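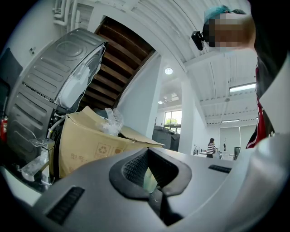 *Figure 2.1. A gray appliance casing and an open cardboard box with clear wrap, near a wooden staircase.*

# Chapter 2: Unpacking and Placing Large Appliances

A large appliance comes to the house with many things we do not want to keep: cardboard, plastic film, tape and foam. In this chapter you will learn in which order to remove them, and where to put them while you work.

Look first at the place. The space beside a staircase is often chosen for a washer or a dryer, but the stairs slope, and a tall machine may not fit below the low end. Measure the height at 2 points before you move anything.

Keep one open box for the wrap. In Figure 2.1 the clear plastic already comes over the top of the box — press it down, or take a second box. The small printed signs on a carton, such as the recycling symbol, tell you how to sort it.

The chapter follows the work of Vukon, a small delivery firm which places 4,000 appliances in a year.

**Words to know:** casing, film, hose, fitting, switch plate

**Before you read:** Which parts of the packaging would you keep until the machine is tested?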